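Notes for the evening talk, Kasprzak Hall
"Mending: why we still learn to sew by hand"
Speaker: Orathai Kaewsai

Welcome, and thanks to Arlo Tillman for having me back. (Wait for the people at the rear to find chairs, they always need a minute.)

Start with Grandma's tin. It was a biscuit tin, it never once had a biscuit in it, and as a child I opened it every single visit in hope. Pass the tin around now so it gets back to me by question time.

I have been teaching hand mending at Pekonberg for eight years, and 420 people have come through the beginners' class. Most arrive with one thing they love and can't bear to throw out. A cardigan, usually, or a pair of work trousers gone at the knee. One gentleman brought a tent!

Talk about thread. We all buy too much of it and keep it too long. Old cotton goes weak on the reel, so give it a good tug before you trust it with a favourite coat. Hold up the grey reel and the navy reel. Tell the story of the wedding hem, but keep it short this time.

Slow down here. A stitch is a very old idea, a strand drawn through two edges so they'll stay together, and it has travelled a long way from the sewing basket. 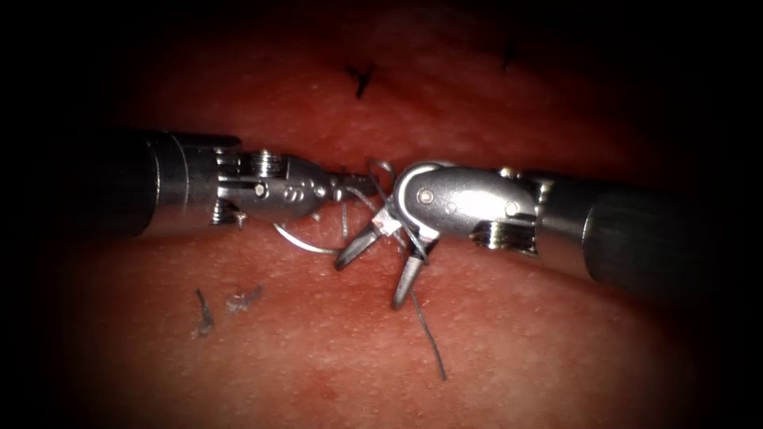
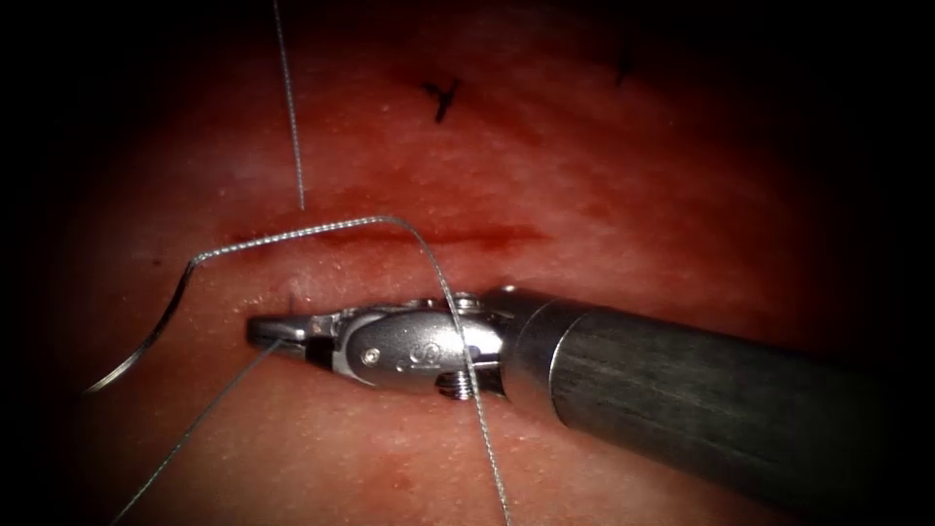
Suture at the tip of a surgical instrument.

Back to cloth, and to the part I get asked about most — tension. Beginners pull too tight. They're worried the mend will come undone, so they haul on every stitch until the fabric puckers like a drawstring bag. Let the thread lie flat. If you can slide a fingernail under it, you're fine, and your shoulders will thank you as well.

Show the Nuder blanket, both sides. That darn took me 44 evenings, with the radio on and a great deal of tea, and I'd happily do it again. Point out the corner where I changed colour halfway through — I ran out of green and the shop was closed.

Mention the winter classes, starting in June. Needles are supplied, bring your own scissors and your glasses.

Questions. Ask for the tin back.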